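Notebook, architectural records room, Rendton
November, started 8:40 a.m.

Picking up the drawing cabinet where I left it. The survey of the Ní Mhurchú papers has been going since spring and I am now into the flat files, which is the part I had been putting off. The boxes of letters are listed. The site photographs are listed. The drawings are not, apart from the top two drawers, and those were done in pencil by someone before me who used their own numbering.

Total on the old typed inventory is 1,006 sheets. My own running list reached 1,362 this morning with one drawer still closed. The old inventory counted a roll as one item and I am counting sheets, so the two were never going to match. I have written this on the inside cover of the binder so that the question does not come up again every time somebody compares them.

What is in the drawers so far: school extensions, a library that was never built, the health center on the river road, and a long run of kitchen and bathroom details for the row housing. The row housing is the largest group. Most of it is ink on tracing paper, with some diazo prints that have gone purple at the folds. The prints smell and I am keeping them in their own folders, away from the tracings.

The title blocks are the thing I want to get down here while I remember. On the early sheets the block gives the firm name and then "drawn by" and "checked by," each with initials. From the library job onward the "drawn by" line disappears and there is only the partner's name. The handwriting in the notes does not change. The same hooked sevens and the same way of crossing out a dimension and writing it above run straight through. So the person who drew the early housing details went on drawing at least part of the library set, and from the sheets alone you would think the partner had done it.

I am not putting a name on the later sheets on the strength of the handwriting. In the catalog they will say "unsigned" with a note pointing to the signed ones for comparison. Leandro thinks that is too cautious. His view is that if we leave it at unsigned, people will go on crediting the partner as they always have. He has a point, and I have changed the note so that it sits in the main entry where a reader will see it first. It was going to be in the remarks field, which does not show in search results.

10:15. Spoke with Leandro Leiva about the letters. He found the payroll slips, which were in with the insurance correspondence. They show three draftswomen on staff in the years of the housing job, where the published monograph mentions two. The third is down by surname only, on slips that stop before the library. Need to check the slips against the initials on the early title blocks. There is one set of initials I have never been able to place and this could be it.

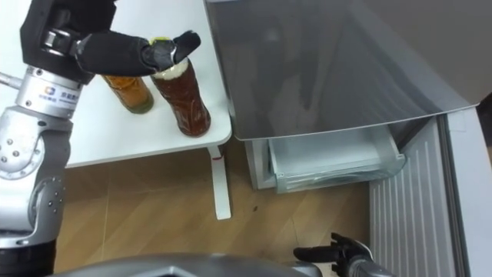

Arm and bottle at the table.

Afternoon. Scanning. The large scanner at Eltivari takes anything up to the width of the housing sheets but not the library elevations, which will have to be shot in sections and joined. I did a test join of the north elevation and the grid lines drift toward the right-hand side. Tried again with the sheet under glass and it was better. Still not good enough to take a measurement from, fine for looking at. I will mark the joined files as reference only.

Settings used, for whoever does the next drawer: color, not grayscale, even for plain ink. The pencil underdrawing is a bluish gray and vanishes in grayscale, and the underdrawing is where most of the design changes are. On the second stair detail you can see the handrail moved over and then moved back. None of that came through on the gray scans from last year, so those need redoing. I have listed the sheet numbers on the yellow page at the back of the binder.

File names: job, drawer, sheet, side. Do not use the architect's name in the file name. We did that for the first drawers and now half of them are filed under the partner for drawings he may never have touched. Renaming is slow. I have Puter as the working folder on the shared drive for anything not renamed yet. Please do not pull images from there for slides.

Conservation. Two tracings in drawer five have tape along the top edge, brown and brittle, and it has stained through to the sheet below. I interleaved them and left the tape alone. One diazo has a tear running into the title block. Flagged with a paper slip, no clips.

3:50. Back to the initials. Went through the early housing sheets again with the payroll dates next to me. The unplaced initials show up on the window schedules and the stair details and nowhere else. The last letter fits the surname on the slips. The first letter I can't confirm, as the slips don't give a first name. There should be a staff list somewhere, possibly with the pension papers, which are still at the family's house. Wrote to ask.

If it does match, the entries for the window schedules change from "unidentified" to a name, and the biographical note at the front of the finding aid has to be rewritten. At the moment that note says the office employed two women. Leaving it as it is until the family replies.

To do:
Open the last drawer.
Redo the gray scans on the yellow page.
Ask Leandro for copies of the payroll slips, both sides.
Order more folders, the wide ones.
Check whether the library competition entry was returned or kept by the town.

Closed up at 5:30, key back in the usual drawer.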